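Search this site
Search for: Go

Zestel progress update: the defense electronics market study, period four

13 January 2018

Hi all, and happy new year! You asked for these to be shorter than the last one (fair), so I'm going to stick to where the market study stands, what the money went on, and the couple of things I need you to decide before May.

Quick reminder for anyone who just joined the thread. Zestel is paying for a market study on military radar test equipment, meaning the signal simulators, target generators and bench receivers that get used to check a radar before it goes out on a ship or a truck. We're covering buyers, suppliers, prices and how long people hang on to old gear. The missile side and the radars themselves are out of scope, and I've been pretty strict about that.

Where we are

The supplier database is done. It has 354 product lines in it, each one sorted by frequency band, by whether it's a bench or field unit, and by who it gets sold to. I'm really happy with this part! It took a lot longer than planned, mostly thanks to the catalogs. Some suppliers list every connector option as a separate product and some bury six different instruments under one name, so I ended up going through the sheets by hand and merging things. If you spot two lines that look like twins, please tell me and I'll check them.

Interviews are going slower. I've finished 11 with people who buy or maintain this stuff, and I have 4 more booked. The target in the contract was 20, so we'll be short unless the second round of emails goes better than the first. Maintenance depots have been great to talk to, they love complaining about spare parts and I love listening to it. Procurement offices are another story. Most of them want a form signed before they'll even say whether they have time for a call.

The forecast model is built but I don't trust it yet. It handles replacement sales fine, where an old unit wears out and somebody orders a new one. It does badly with upgrades, where the customer keeps the box and buys a software license. Right now it counts a license as a whole new unit, which makes the later years look way too rosy. I know what's wrong and I've started splitting the two apart, but please don't quote any of the draft totals in a slide yet. (I saw the slide. It's okay. Just swap it out when the new numbers come.)

What changed since last time

Sirkport agreed to share their service records, with customer names taken out. This is the best news of the period, as it gives us real repair intervals instead of whatever people remember on the phone. The records come as scanned pages, so there's typing to do.

Sekiguchi turned us down, politely. They don't share pricing with outside studies. I've used their public catalog for the product side and left the price column blank, and there's a footnote saying so.

I also dropped the chapter on rental equipment down to two pages. There just isn't enough rental business in this corner to fill the fifteen we planned, and padding it out would be silly. I'd like to put those pages toward calibration services, where there's a lot going on and where three separate interviewees brought it up before I even asked.

Money

We've spent 80 percent of the research budget. That's a bit ahead of schedule, and the reason is the two trips in the fall plus the trade directory subscription, which got billed for the full year up front. Nothing big is left to pay apart from the editor and the Vutix charting license. Travel is finished, everything else is phone and desk work.
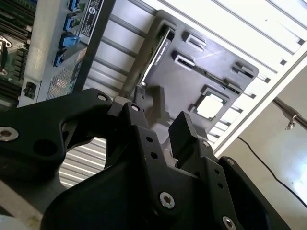 What I need from you

First, a yes or no on moving the rental pages to calibration. I'd like to start writing that chapter soon, and the outline is in the shared folder under the usual name.

Second, are you okay with fewer interviews if the Sirkport records turn out as good as they look? I think a solid set of repair data is worth more than five extra calls, but it's your contract and your call.

Third, and this one's small, somebody on your side needs to pick between the long and short names for the frequency bands. I've been using the letters. Half the comments on the draft use numbers. I don't mind which, I just want to fix the tables once.

The full draft comes to you in May, with the tables as a separate spreadsheet. Next update will cover the model fix and the first pass through the service records.

3 comments

radar_bench_guy
Yes please to more calibration. Turnaround time is the thing we fight with every year, way more than purchase price.

Report reader
Will the spreadsheet have the bench and field units on separate tabs? The last study lumped them together and it was a pain.

Author reply
Separate tabs, plus a combined one for people who like to filter. Thanks for asking!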